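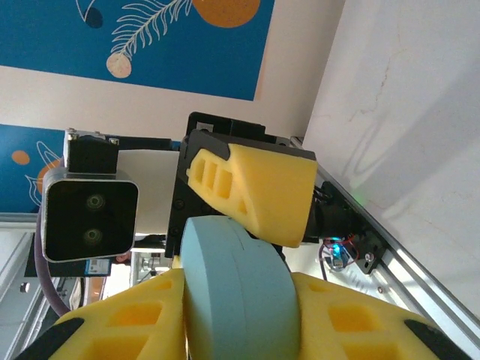
Home Opinion Workshop Letters Subscribe

March
By the Bench Columnist, Vanell

I think we should all be buying more foam, and I mean the boring, firm kind with holes cut in it. I've been saying this to anyone who stands near my bench for a while now, so you may as well get it too.

Most people I know protect a hard thing from another hard thing with a rag. I did it for years! Rags slide, they bunch up, and they grab every metal crumb in the building. Then I bought a sheet of yellow foam at Clotitz (it was 18 dollars, and I grumbled all the way home) and cut it into pads for my clamps. I haven't put a dent in a painted part since.

Cutouts are my favorite bit. A solid block is fine, but take some squares out of it and it gives a little, so a round piece settles in and stays put. My neighbors at the Ghumman tool library think I'm ruining good material. We've had this argument roughly 12 times and I'm not budging.

And please, buy it in a loud color. Black foam on a black tool on a dark bench is how you lose a pad for a month. Yellow I can find from the doorway, before coffee, without my glasses.

My one complaint is the price of the ready-made stuff. Itum wants 151 dollars for a boxed set of pads, and for that money I could do every clamp I own and still have enough left over to line a drawer or two. Get a sheet and a sharp knife. Cut the first one badly, like I did, and use it anyway.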